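Chapter 4

Choosing a Hand-Held Capture Kit

I bought my first capture kit on the strength of a very nice brochure and a phone call that lasted less time than it takes to boil an egg. It was a poor buy, I was stuck with it for a whole teaching year, and this chapter is my attempt to save you from doing the same! By the time you get to the exercises you should be able to read a supplier's offer with a pencil in your hand and know which lines to underline and which to ring up and argue about.

We'll use one offer all the way through, the Kikix kit from Herus, because it is fairly typical and because I've lived with it long enough to have opinions.

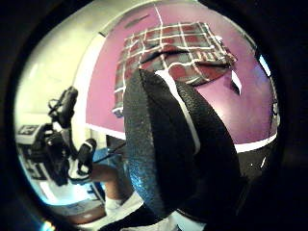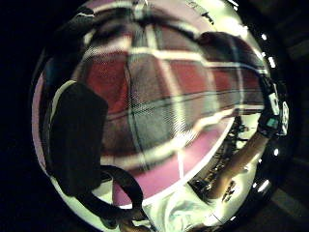
Figure 4.1 Plaid cloth and worn sensors, both views taken from the hand-held gripper.

Keep a finger in this page, as I'll be coming back to the figure.

4.1 What is in the box

The Kikix comes as a hand-held gripper with its own camera, a pair of worn sensor units with straps, the cables, a charger and a licence for the Pruvton software. Herus sells it outright or hires it by the month, and the hire price includes a swap if anything stops working. (Read that bit twice. A swap and a repair are quite different things when you have a room full of students waiting.)

The idea, as you'll remember from Chapter 3, is that a person does an ordinary job with the gripper and the recordings are used later to teach an arm to do the same job. So the kit has to suit two customers at once. The person wants something light that doesn't get in the way. The arm, or whoever is training it, wants a clear record of where everything was and when. Most of the arguments in this chapter come from those two pulling in opposite directions.

4.2 The lens

Look at how the plaid bends in both parts of Figure 4.1. Those white lines are a godsend for teaching, as you can lay a ruler against the page and see how far from straight they've become. A very wide lens does this, and suppliers tend to be shy about it. They'll give you a big number for the angle of view and leave the bending for you to find out.

Is it a bad thing? Not to my mind. With a narrow lens you'd get lovely straight checks and very little else, and in cloth work I want the edges. In the first view you get the wall, the blue mat, somebody's bent leg and the cloth all in one go. What you do need is a proper calibration file for your own lens, matched to your own serial number. Herus supplied ours when I asked. It ought to have been in the box, and I've told them so.

You'll also notice the black corners. They hold very little you can use, but you still pay to store them. Put that in your sums when a supplier quotes the size of the recording.

4.3 Straps, cables and tempers

Now for the part that the brochures skip altogether. There's a thin cable running out from near the hand in the first view, and a thicker-looking dark one curling round in front of the plaid in the second. I have nothing against cables (they carry on working when the radio link sulks), but each one is a thing to snag, and cloth loves to snag.

When you try a kit, please don't just wave it about at the supplier's table. Put the sensors on, kneel down, reach across yourself, fold something awkward, stand up again. Do it for 11 minutes without stopping. I chose that length after watching a lot of people be perfectly happy for the first ten, and then start tugging at their wrists.

My colleague Vojtěch Baláž, who has far smaller hands than I do, found the Kikix strap slid towards his thumb whenever he turned his palm up. Mine stayed put all afternoon. We'd have missed that completely if only one of us had gone to the demonstration, so take someone who isn't your size.

4.4 Light and dark things

Black objects are hard on cameras. The large one in the first view shows you its white stripe and a few highlights, and the rest is a good deal harder to make out. The tall one in the second view gives away even less, apart from a pale edge at the top. Ask the supplier for sample recordings that have something black in them, and something white as well, close together. If they only send you bright fruit on a bright table, ask again.

The rival offer I compared it with, from Vallejo, had a better picture in the shadows and a worse strap. I went back and forth for most of December. In the end the strap won, since I can add a lamp to a room but I can't change the shape of a buckle.

4.5 What the price leaves out

The basic Pruvton licence on our offer covered 4,000 recordings a year. That sounded endless to me when I signed. A keen group gets through 63 in a morning, false starts included, and the false starts count! Ask whether deleted recordings come off the total. On our licence they didn't, and it took a fairly stiff letter to change it.

Ask too who owns the recordings if you stop paying, and what format you get them in. Have the answer in writing before you hand over a deposit.

Before you go on to 4.6, find a real offer for any hand-held kit and mark every promise in it that you could test yourself in one afternoon. Bring the marked copy with you, as we'll use it for the costing sheet.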